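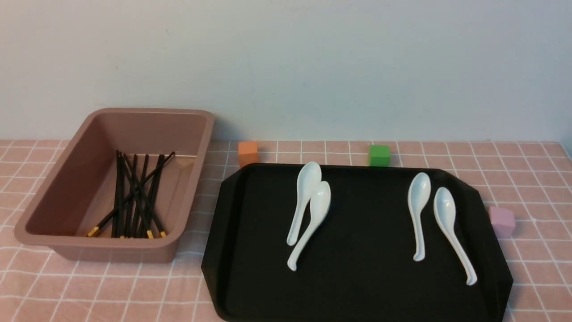 "You get bad at it before you get good," she says. First thing she tells me, before I have my coat off. She has been teaching by remote control for two years at Studer, the small outfit in Fladau that records demonstrations for other people's robots. Chopsticks and spoons this month. Bottle caps before that.

The job, short version. She moves her hands, the arm on the other side of the desk moves too, everything gets saved. Then somebody trains a model on the lot and the arm has to do it alone. The order for this one is 800 clean runs. When we talked she was some 37 short of the halfway mark and not in a mood to chat for long.

What counts as clean?

"No dropping, no regrasping if you can help it. And no thinking. If I stop in mid air to think, the robot learns to stop in mid air. It has no idea why I stopped."

So she plans the whole move first, hands off the controls. Then goes. Beginners do the oposite, she says, they grab the handles and work it out on the way.

Chopsticks are the worst thing she's had. Thin, they roll, they cross over each other.

"You pull one and three come along. With your own fingers you feel that right away. Through the arm I feel nothing, I have only my eyes." 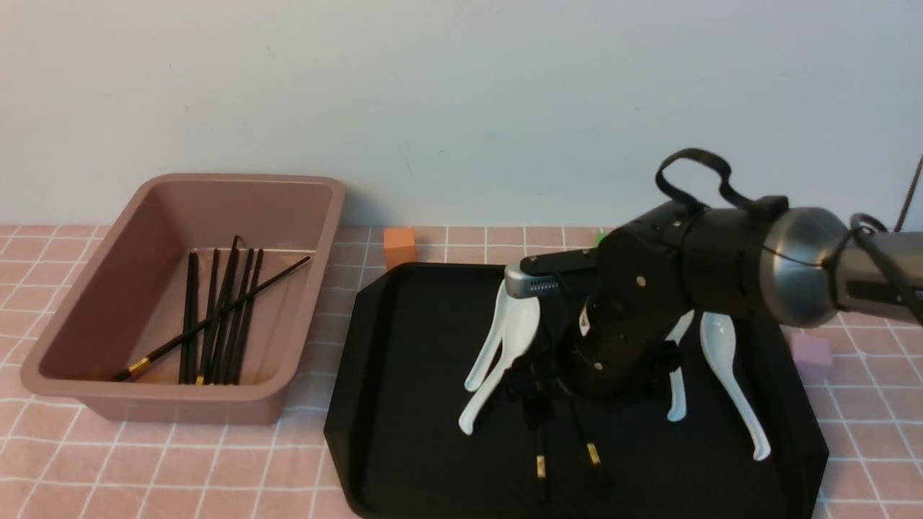

Spoons are easier but not easy. A soup spoon is slick and the handle curves, so where you take hold of it matters a lot. Too far down and the bowl swings. She likes to come in slow for the last bit and close the fingers slower than feels natural.

I ask about teaching by hand, where you take hold of the arm itself and push it through the motion. They did that until May, on a setup called Skadeck. She misses it, a little.

"You could feel the weight. Better for one long smooth move, wiping or pouring. But your own body is in the way of the cameras the whole time, and my shoulders were finished by lunch."

The remote rig came from Panasiuk and took her 21 days to get comfortable with. New people want it quicker. She tells them to do the boring runs, same pick, same place, and to watch their own recordings back that evening. Most don't. She can tell who did.

Does she keep the bad ones? Some, yes. A slip that gets fixed is worth having, if the fix is quick. "A slip and then a lot of fumbling, that I delete."

And when the model finally runs by itself - is it like watching a student?

"It's like watching me. It has my little wiggle before the grasp. I didn't know I had a wiggle untill I saw it."

She's trying to get rid of it now. Then she looks at the clock and puts her hands back on the controls.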